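The Counter at Husgate

By the time Zhenhua Liang had carried the last of the boxes up to the apartment on Husgate, it was past four in the afternoon and the February light was already thinking about going home. He was seventy, or near enough that he had stopped correcting people, and there were 23 stairs, which he knew because his daughter had told him so on the phone in the tone of a person reading out a diagnosis.

"You could have a place with an elevator," she had said. "You could have a place near us."

"I could," he said, and that was as far as that conversation ever got, though they had it often and with a good deal of affection on both sides.

What he wanted, and had wanted for years without saying it to anyone, was a kitchen with a window and enough counter to roll out dough. The old house had had neither. Mei had made dumplings for eleven people in that kitchen, standing sideways, with the flour on top of the refrigerator and the finished ones laid out on the ironing board under a clean dish towel. She used to say that when they were rich she would buy a counter first and a house to go around it later.

Well, they had never gotten rich, but the rent on Husgate was 927 a month with the heat included, and when the woman from the agency opened the kitchen door for him he had put his hand flat on the gray stone and left it there so long that she asked if he was feeling all right. It was speckled all over, black and white and every gray between, like a beach he had walked on once as a boy and could never afterward find on a map. He told her he was feeling fine. He signed the papers that same day with her pen, and walked off with it by mistake, and mailed it back.

The board had come out of the first box. It was the only thing he had unpacked properly so far, and he had set it on the right, at an angle, the way Mei would have had it, pale wood against the gray.

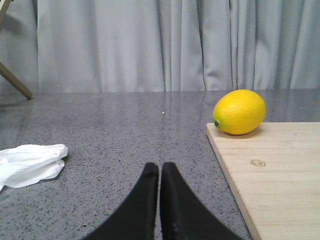

He stood and looked at the curtain for a while with his coat still on. It was a light one that had come with the apartment, and it put a soft brightness on the far part of the stone. He thought he might keep it. Mei would have washed it first and decided afterward, so he made up his mind to wash it too, maybe tomorrow, or whenever he found the box with the soap.

The board had been a present from the Xu family, who had run the bakery downstairs from their very first apartment, back when the two of them were young and so poor that a present of any kind made them both a little nervous. It had a small mark pressed into it, a hexagon with another one inside, and for all the years of their marriage they had disagreed about what it was. Mei said a honeycomb. Zhenhua said it was a nut, the kind that goes on a bolt, and she said only a man who fixed buses for a living would look at a thing like that and see a nut.

"Honeycomb," he said now, out loud, to the kitchen. It felt like the polite thing to do on the first day.

Then he took off his coat and went looking for the flour. He found the radio, and his good shoes, and a bag of Drokitz peppermints that had gone soft sometime in the last century. He found the recipe card too, in her square handwriting, with the amounts for a party of 80 that they had once cooked for at the union hall and never recovered from. He would have to divide. He was not bad at dividing.

The flour was in the box marked BATHROOM, where he had put it himself.

He rolled up his sleeves, washed his hands, and called his daughter to ask how much water, although he knew perfectly well how much water. She told him. Then she asked if he had a good place to roll it out, and he said yes, he did, and why didn't she come up on her way from work and see.

"All those stairs," she said, but he could hear her already hunting for her keys.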